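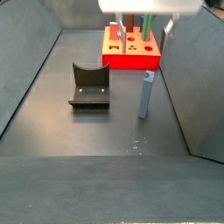 Technician asked to return a second time for the same air conditioner. Should the household pay again?

Posted by Tamara Kravchuk
21 February 2022

Our central unit was serviced in December by Henau, a contractor serving the Irnau area. The invoice came to 372 dollars and covered a replacement capacitor and a cleaning of the outdoor coil. The upstairs rooms have stopped cooling again, and the office now states that a second visit will be billed in full. The crew was courteous and I have no complaint about their conduct. I wish to know whether a second charge is customary and what I should have in hand before I telephone them.
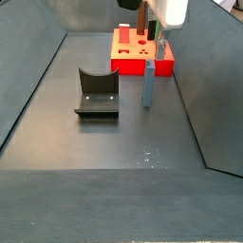
Replies

Lukian Antoniuk
Please begin with the invoice. Most contractors print the labor warranty on the reverse or in the last paragraph, and it is separate from the warranty on the part. If the capacitor has failed within the labor period, the return visit should carry no charge. If the fault lies elsewhere, such as in the blower motor or a duct damper, the company may treat it as a new call and bill accordingly.

Before telephoning, have the following available:
The invoice number and the name of the technician
The model and serial numbers from the plate on the outdoor unit
The date on which the upstairs rooms stopped cooling
The date of the last filter change

Ask that the diagnostic fee be waived if the cause is found to be related to the earlier work, and request that this be confirmed by email before the appointment. Residents who hold a Pliltow home service plan should call the plan office first, as repairs arranged privately are generally not reimbursed.

Prokopenko Property Office
Tenants in our buildings are reminded that they are not to arrange such repairs themselves. For owners, we concur with the reply above. A full replacement will cost a great deal more than a second visit, and we would obtain 3 written estimates before agreeing to one.

irnau_712
Check the filter. Ours was clogged and we paid for a visit we did not need. Also the breaker.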